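Sending songs to music blogs, private link or wait until it's out?
Posted in Home Recording & Releasing
Tuesday, January 22, 2019

slowcapsule

Hi all, quick one, well not that quick. Three piece band, guitar pop I guess, we go by Cuda. Recorded a five song EP over the holidays in Emton, mixed it ourselves, had it mastered by a friend of the drummer. Sounds good to us. Want it out before spring.

So the questions.

We want to send it to blogs that do the weekly new music posts, you know the ones, ten songs with a paragraph each. Do we send a private link before it's out, or wait until it's up everywhere and send the public one? I've read both. One guy on here said blogs won't touch anything that's already been up for a week. Another said they delete private links on sight because the player never works on their phone.

Second thing. We're using Fasteck for distribution. Their form asks for a release date and then says allow "sufficient time for review" which tells me nothing. Single we put up last year went through fast but that was one song, and the artwork got bounced once for having a web address on it. Anyone done an EP with them lately? How far ahead?

Third. We got an email from a PR person offering a campaign for 800 dollars. That's more than we spent on the whole recording. They say they'll pitch to 202 blogs and playlists. Very exact number. Is that worth it for a band with no following to speak of? Our last single had 88 plays in its first month and I know for a fact a bunch of those were my mom.

Also which song do you lead with. Bass player wants the fast one. I want the slow one because it's the best song. Drummer doesn't care.

We have no photos to speak of, no bio, no website, just a page with the single on it. Assume we know nothing. Thanks

fourtracker_dee

OK in order, on lunch so this will be messy.

Private link, then public. Both. Pick the song you're leading with and send it a couple of weeks before the date with a private link that STREAMS. Not a zip. Not a download that wants a password. Not a folder somebody has to request access to, I have done that one, found out a month later from the pile of access requests in my inbox. Open your link on a phone that isn't logged in to anything. Then on your friend's awful laptop. If it plays on both you're fine.

Put the date in the email. "Out on the 8th, fine to post any time from the 5th" or whatever your dates are. If you don't mind when they post it, say that too. Writers who do weekly posts are usually building next week's one over the weekend so early in the week is late for them. Varies a lot. Read the blog's submission page, they nearly all have one, and some want the public link only. In that case wait.

Then once it's out, one follow up with the public link to the ones who didn't answer. One. After that let it go.

Fasteck. We did a four song EP with them in November and I gave it a month. It was live everywhere after about two weeks except one store which lagged behind until the day before. So I'd say a month, and more if you're going over a holiday. Things that held us up:

- song titles on the form didn't match the titles typed on the cover. We had "&" on one and "and" on the other
- writer credits left blank on track three
- explicit box. One swear in one song, you have to tick it for that song
- the file for track two was a mp3 renamed to wav (don't ask)

Artwork, no web address, no social handles, no price, no "out now". You know that already. Square and big. If you shrink it down to thumbnail size and can't read your band name then either make the name bigger or leave it off, both are fine.

Pick the Friday if you can, most people do. But a small band can put out a record on a Wednesday and it'll be OK. Fewer things to compete with in the inbox maybe.

PR person: no. I'm not saying they're crooked. But 202 places is a mail merge. Ask them for the names of fifteen of those places and links to bands your size they got in there in the last few months. If they send it, great, look at the bands, look at whether the posts are written by a human or are just the press release pasted in. If they get vague, there's your answer. I'd put the money to a second recording or a van repair or whatever.

Make your own list. Ours had 15 blogs on it. I listened back through a couple months of each one's picks and threw out any that never ran anything close to us. Got two posts and a radio show. The radio show was a local one I added at the last minute.

Lead song: the one with the shortest intro. Sorry. They give it maybe half a minute. If your slow one gets to the singing quick then send the slow one.

The email itself, keep it to this much:

Subject: band name, song name, what it sounds like in four words, release date
Hi, [use the name if it's on their site]
Two lines about the song
Link
One line on the band, where from
Where to get a picture and the lyrics
Bye

No attachments. No "hope this finds you well". Don't cc everybody, for the love of god bcc isn't good either, send them one by one. It takes an evening.

rewind_only

disagree about the private link. I run a tiny blog, we post a roundup on Sundays. Used to take private links, stopped. Half of them expire, and then my post has a dead player in it and readers email me. If it's out, send it. If its not out, tell me the date and send it when it is. I don't care if it's been up a week or a month. People who care about that are bigger blogs and they're not answering you yet anyway, no offense.

What I do care about:

Is it one song. Don't send me five and say "take a listen and see what jumps out". You pick.

Can I embed it. Some players have embedding switched off by default!! Go in the settings and look.

Who you sound like. I know bands hate it. Just say it. "If you like jangly stuff with two singers" is plenty, gets me clicking.

A picture wide enough for the top of a post. Square is a pain, I have to crop it and someone loses a head. Give me one wide and one square. Doesn't have to be fancy.

Spelling. Is it Cuda or CUDA or cuda. Decide and write it the same everywhere. I've had corrections come in for stuff I copied straight out of the band's own email.

also searchability, try typing your band name in a search box and see what you're up against. Yours is a short word, you'll be buried. Use it with the song name always. We covered a band called Ryu once and I could not find their page again a day later, kept getting everything but them. They ended up sticking the town on the end of the name in all their profiles, worked alright.

Money thing, keep it. If somebody charges per blog and the blog gets a cut that's just an ad, and readers can tell after a while.

fourtracker_dee

Fair on the expiring links, set it to not expire then. Or make an unlisted one and flip it to public on the day, same address, player stays alive. That's what we do now. Forgot to say it above.

Also slowcapsule since you said assume you know nothing. Bio. Keep three versions in one text file, a one-liner, a short paragraph, a long one. Third person. Town, who plays what, what you've put out, one thing that's specific to you. Skip the childhood. Skip "genre defying". Date the file so you know which is the new one, I sent out a bio with our old bass player in it for most of a year.

And sign up with whoever collects your performance money BEFORE the release, and put the songs in. Small amounts but it's a hassle to claim backwards.

slowcapsule

This is great thank you. Going with unlisted then flip. Told the PR person no thanks and they came back with a half price offer within the hour so, yeah.

Checked the embed setting. It was off. Has been off since last year lol.

Slow song has a 40 second intro. Bass player is thrilled. We might do an edit of it for the blogs with the front chopped, is that cheating? And does the edit have to go through Fasteck as a separate track or can it just live on our page?

Follow up on the list. Do you keep track of replies somewhere or just remember. I've got nineteen tabs open and have already emailed one of them twice I think.

fourtracker_dee

Spreadsheet. Blog, contact address, what they run, date sent, date followed up, what they said. Boring but you'll use it again for the next record and half the work's done. Mark the ones that said a nice no, they're worth more than the silent ones. Next time you write, mention it.

The edit isn't cheating, singles get edited all the time. Call it "(edit)" in the title so they don't embed the wrong one. If you want it in stores it's its own track with its own code, if it's only for your page then no need. I'd put it in stores to be honest, as a single two weeks before the EP, then you've got a second thing to email people about. Watch out that the form doesn't reuse the code from the long version. Ours did, plays got lumped together and nobody at support could pull them apart.

Check the fade in at the new start too. Chopped intros click. Listen on headphones.
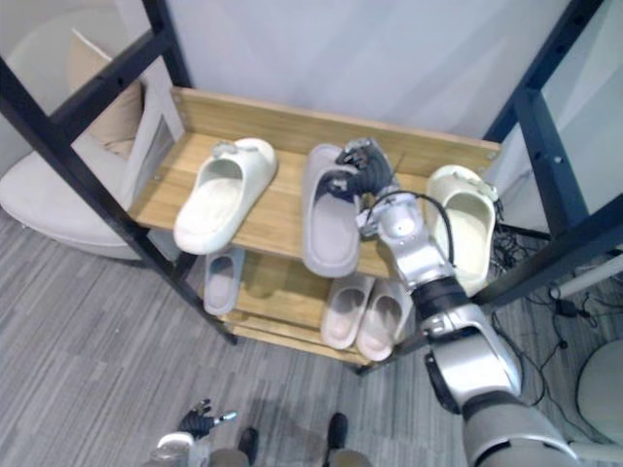
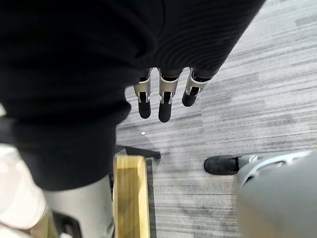

rewind_only again, just on the edit. If you send me an edit I will assume the edit is the song, so make sure you like it. I'd rather have the long one with a note saying singing starts at 0:40, I can skip ahead, but I'm one small blog and most won't. And don't put the single and the EP out with the same artwork, I get the two mixed up in my drafts and so will the stores. Change the color or something. Send it over when it's up, adress is on our submissions page, Sundays post gets put together Friday night.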